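Small Wheels on Carts, Trolleys and Strollers: Cleaning, Checking and Refitting
Workshop notes by Mbali Magagula

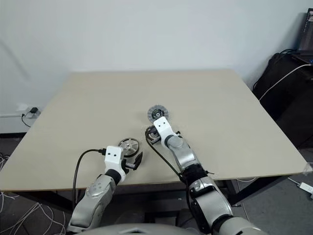
Most complaints about a cart that pulls to one side come down to dirt in the hub or a bent axle. Both can be checked at a table with the wheel off. Work on a plain, light-colored surface if you have one. Dropped washers and clips show up against it, and so does grit that falls out of the bore.

Removal
Turn the cart upside down or lay it on its side before touching the axle. Wheels of this type are held by a push-on cap, a cotter pin or a nut. A cotter pin should be straightened with pliers and pulled through, then thrown away. Push-on caps rarely survive removal, so buy replacements first. Lay the washers out in the order they come off. On the Truvell garden cart there is a thin washer inboard and a thick one outboard, and swapping them makes the wheel rub on the bracket.

Cleaning
Cut wound hair and string with a seam ripper, drawing the blade away from the tire. Wipe the rim and spokes with warm water and dish soap. Dry the spoke roots with a rag, where water sits longest. Do not soak a wheel with sealed bearings. If the bearings are open, flush them with mineral spirits, outdoors or with a window open, and let them dry completely.

Old grease in a plain bore comes out with a twist of paper towel pushed through with a dowel. Repeat until the towel comes out clean. The last wheel I did took 19 passes, after a winter in a damp shed.

Checking the wheel
Put a clean bolt or rod of the correct diameter through the hub, hold it level and spin the wheel. Watch the edge of the rim against a fixed mark, such as a pencil taped upright to the table. A sideways movement of 1/16 inch is acceptable on a shopping trolley or laundry cart. More than that on a metal-spoked wheel means a bent spoke or a worn hub.

Next, grip the rim and rock it. Play in a plain bore can be taken up with a bushing. Play in a ball bearing cannot be adjusted out – replace the bearing.

Spin it once more and listen. A dry bearing hisses. A damaged one clicks at the same point on each turn.

Checking the axle
Roll the axle across a flat tabletop. A straight one rolls evenly; a bent one hops or shows a gap of light underneath. Mild steel axles under 7 inches can be straightened in a vise with soft jaws, but a new piece of rod costs little and takes less time. Remove rust with fine steel wool, then wipe off the dust.

Lubrication
For plain bores, use a thin film of white lithium grease on the axle and nothing on the outside of the hub. For open ball bearings, pack with general-purpose grease and wipe off the excess. Cooking oil gums up within weeks. Keep all grease off rubber tires. On indoor carts, a dry silicone spray leaves fewer marks on flooring.

Refitting
Assemble in reverse order. Tighten a nut until the wheel just stops turning freely, then back it off a quarter turn – a locknut will hold at that setting. Fit a new cotter pin and bend both legs. Before loading the cart, push it across a smooth floor and let go. It should track straight for several feet.

Spares
Take the old wheel to the store. Measure overall diameter, bore and hub width, and write them on tape stuck to the underside of the cart. Hub width is the figure people forget. The Kundell utility cart and the Skanine folding trolley use the same diameter and bore, but the Skanine hub is wider and will not fit the Kundell bracket.

I check ours every June, and again before any cart goes into storage.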